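Arthorpe Staff Forum
Operations and Workplace Change > Automation Program
Thread: Handheld gripper stations and the revised shift arrangements
Status: Open for comment

Ops_Change_Office
Posted 09/12/2023
Post 1

Colleagues are invited to comment on the proposed extension of the handheld gripper stations from the trial room to the second floor. The stations were introduced under the Plekum program, which is intended to automate shelf restocking in the Zinport storeroom. Comments posted in this thread will be read by the Change Office and summarized for the site meeting. Questions about individual contracts should be sent to Human Resources and will be removed if posted here.

For reference, the present arrangements are as follows. Employees who have completed the induction may be assigned to a gripper station for part of a shift. They perform ordinary handling tasks with a pair of grippers, and the recordings are used to train the storeroom arms. The daily target is 400 accepted recordings for the room as a whole. No individual target has been set.

Restocker_East
Post 2

I request clarification on the last point. The notice says that no individual target has been set. The board at the entrance to the trial room nevertheless shows a running total for each table. With one person at each table for most of the shift, a table total is an individual total under another name. If the Change Office does not intend to compare employees with one another, the board should show the room total only.

I would also like it recorded that those of us who restock by hand were told of the program after the tables had been delivered. Consultation of this kind ought to take place earlier.

Bay4_Packing
Post 3

I support the first part of the previous post and disagree with the second. A briefing was held in August and the notes were placed on the shared drive. Attendance was low in our section, and I accept that the time chosen was inconvenient for the late shift. It is not correct to say that there was no notice.

On the substance, I moved from packing to the stations at my own request. My former duties involved lifting for most of the day. The present work is seated and the loads are light. I do not wish to return to the previous arrangement, and I would ask colleagues who have not yet worked at a station to bear this in mind before they object on behalf of those who have.

Quality_Desk_2
Post 4

It may help the discussion to set out what the work consists of, as several colleagues on the second floor have asked.

The operator sits at the table with a gripper in each hand. A task card gives the item and the place where it is to go. The operator picks up the item, sets it down as the card requires, and returns both grippers to the starting position. A recording is rejected if the item is dropped, if it is touched with the bare hand, or if the movement is interrupted. Food containers are among the most frequent items at present, as they make up a large part of the storeroom's stock.

A jar with a screw-on lid is to be held low on the body, and the second gripper is to be kept open and clear when it is not needed for the task. New operators often take hold of the lid. This is understandable, as that is how most people lift a jar at home, but the storeroom arms are required to hold the body.

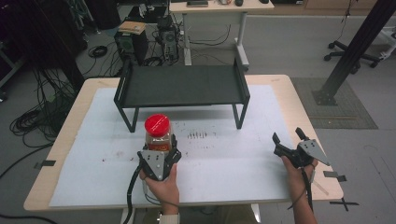
Points raised so far, with the position of the Quality Desk on each

1. Totals by table. The Quality Desk uses these figures to find faults in equipment. We have no need for them to be displayed at the entrance and would not object to their removal.

2. Rejected recordings. In the last reporting period, 1,983 recordings were submitted and almost 500 were rejected. A large share of the rejections came from task cards that were worded poorly. These should not be counted against operators, and we have asked for the cards to be rewritten.

3. Rest breaks. The induction material recommends a change of activity after 30 minutes of continuous gripper work. It is a recommendation only. We would support making it a rule.

Late_Shift_Rep
Post 5

I thank the Quality Desk for a clear statement. On the third point, a recommendation has little effect on the late shift. When the room is behind its target, the supervisor asks for volunteers to continue, and few people feel able to decline. The limit should be written into the shift plan and the change of activity should be scheduled in advance.

I would add that holding a gripper closed places a strain on the hand and wrist that is different from ordinary handling. Two members of my shift have reported soreness to the health office. I do not claim that the grippers are the cause. I ask that the matter be looked at before the number of stations is increased.

Bay4_Packing
Post 6

I agree on the breaks. I would caution against treating the stations as the more harmful form of work. The reports of back pain from packing over the years were far more numerous, and they did not lead to a thread of this length.

Restocker_East
Post 7

The comparison in the previous post is fair as far as physical strain is concerned. It does not address the matter that concerns most of my section. We are being asked to record the movements that the storeroom arms will afterward perform. An experienced restocker knows how to take a full jar from the back of a shelf without disturbing the row, and which containers slip when the storeroom is cold. That knowledge was gained over years. Once it has been recorded, what position will be offered to the person who supplied it?

The Plekum notice states that "no reduction in headcount is planned at this stage." I ask the Change Office to state how long the stage is expected to last.

Gu_Integration
Post 8

I am writing on behalf of Gu, the contractor responsible for the gripper stations and the connection to the Zinport storeroom. We are grateful for permission to post in the staff forum.

Decisions on staffing rest with Arthorpe and we cannot comment on them. On technical matters, we can confirm the following. The recordings show the item, the table and the operator's hands. They are stored under a station number and a shift number, without the operator's name. The storeroom arms will require supervision for the foreseeable future, in particular for mixed shelves and damaged packaging. We expect the site to need trained attendants, and we consider that employees with station experience would be well suited to those positions.

Late_Shift_Rep
Post 9

A station number together with a shift number identifies the operator to anyone who has access to the shift plan. The supervisors all have such access. I would ask Gu to avoid describing the recordings in a way that suggests they are anonymous.

Gu_Integration
Post 10

The point is accepted. The recordings carry no name, but they could be matched to a person by someone holding the shift plan. We will propose to Arthorpe that the shift number be removed once a recording has been accepted or rejected.

Trainer_Floor1
Post 11

I conduct the induction and wish to make a practical observation. The session was designed for colleagues who were expected to spend a whole shift at the stations. Many are now sent for a short period to cover an absence, and they arrive without having handled the grippers for weeks. Their rejection rate is higher and they are discouraged by it. If rotation becomes the rule, as several posters have requested, a short refresher will be needed at the start of each rotation, and that time must come out of the room target.

I would also ask that the cables be considered when the second floor is laid out. Each gripper is wired, and the operator should be able to leave the seat without stepping over anything.

Bay4_Packing
Post 12

I had not considered the effect of rotation on the target. If the choice lies between a lower target with rotation and the present target without it, I would prefer the former. I am aware that other operators in my room hold the opposite view and would rather remain at one table, where they know the work. Rotation should be offered to all and required of none, apart from the limit on continuous gripper work.

Restocker_East
Post 13

I cannot agree to voluntary rotation. If it is voluntary, the same few employees will become the experienced operators, and they will be first in line for the attendant positions mentioned by Gu. The restockers will remain in a section that is shrinking. Access to the stations must be shared among the sections from the beginning.

Ops_Change_Office
Post 14

The Change Office thanks all contributors and responds as follows.

The totals by table will be removed from the entrance board. The room total will remain.

The limit on continuous gripper work will be entered in the shift plan for both shifts. Supervisors will be informed that requests to continue past the limit are not permitted.

The health office has been asked to review the two reports mentioned in this thread, with the consent of the employees concerned. The order for the second floor stations will not be confirmed until that review has been received.

The proposal from Gu concerning shift numbers has been forwarded to the data protection contact.

The question of rotation remains open. The views expressed here differ, and the matter will be placed before the site meeting together with the trainer's note on refreshers. With regard to the wording "at this stage," the office is not in a position to give a date. The question has been passed to the management board with a request for a written answer.

Restocker_East
Post 15

The removal of the table totals is welcome. I ask that the written answer from the management board be posted in this thread in full and that a summary not be substituted for it.

Ops_Change_Office
Post 16

The request is noted. The answer will be posted in full when it is received, and the thread will remain open until then.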